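Bench notebook – October, afternoon
Racks, tubes and caps

Started at 2:30 with the leftovers from the Brakau delivery. Halfdan had already put the new tubes in the drawer by the sink, so what was left was the older stock and the two racks we keep arguing over. Steinar wants one kind of rack for everything. I still think we need both.

Tube stock after sorting: 30 usable, 7 with hairline cracks near the rim. The cracked ones are in the bag marked Kartha and should go back with the next return. I did not try to match them to an order number. Nanna has the paperwork from Idenen and says it lists the lot by cap color, which will help if the colors on the form are the same ones we got.

Clear plastic rack: fine for short tubes. You can read the cap color through the wall without lifting anything, so it stays as the rack for tubes waiting to be checked. One with an orange cap sits low in it, well below the top plate. Anything that low is awkward to get out, and I would like a spacer in the bottom. Baldur may have foam left over from the Burkuvside boxes.

Wire rack: bigger rack, and the tube with the red cap leans across it at a slant. Same complaint as last month. For storage it hardly matters, but a leaning tube is no good if you want to put a cap on straight.

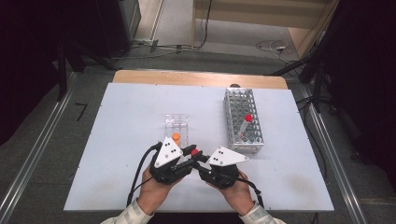

Caps

Red and orange are the same thread. Tried both on 24 tubes and they all seated. The red ones take a little more of a turn before they stop – I put a pencil mark on one and checked it twice. Caps on their own roll off the board easily, so from now on they go in the shallow dish and come out singly.

The white board needs a wipe along the near edge, where it is smudged. Try soap first. Candela used the strong cleaner on the other board and it went dull.

To do

Ask Baldur about the foam.
Cut one spacer, try it in the plastic rack before cutting more.
Nanna to check the Idenen form against the bag.
Steinar to say how many wire racks he wants to keep – there are 7 in the cupboard and I have only used two.

Stopped at 4:15. Dish of caps is on the shelf above the drawer.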